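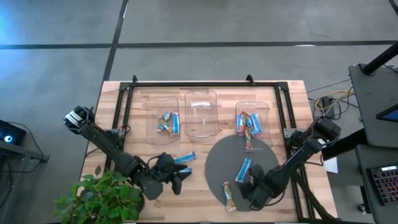

Figure 4. Two-arm sorting bench with frame, trays and mat in place.

4.2 Placing the trays

The steps below assume the Kolldale frame is already bolted to the tabletop and both arms are mounted on the side rails.

1. Switch off power to both arms before reaching inside the frame.

2. Set the three clear trays side by side near the far rail. The middle tray may sit slightly farther back.

3. Lay the dark mat on the right half of the table. A tray may overlap its edge.

Note: Loop the arm cables outside the reach of the grippers. Leave slack at the wrist joint.

4. Put the mixed snack bars at the near edge of the table. Wrappers may lie face up, upside down or overlapping.

5. Raise both grippers above the tray rims and check the view from table height. All three trays must be visible between the grippers.

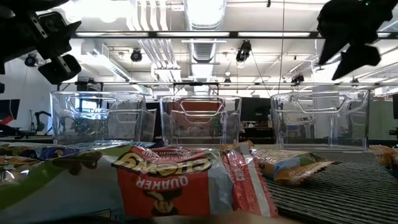
4.3 First run

1. Load the Baysal profile and set the speed to 2.

2. Start the left arm alone. Add the right arm after 47 cycles without a fault.

Caution: Keep hands outside the rails while either arm is powered.

Section revised 2021-12-17, N. Potgieter.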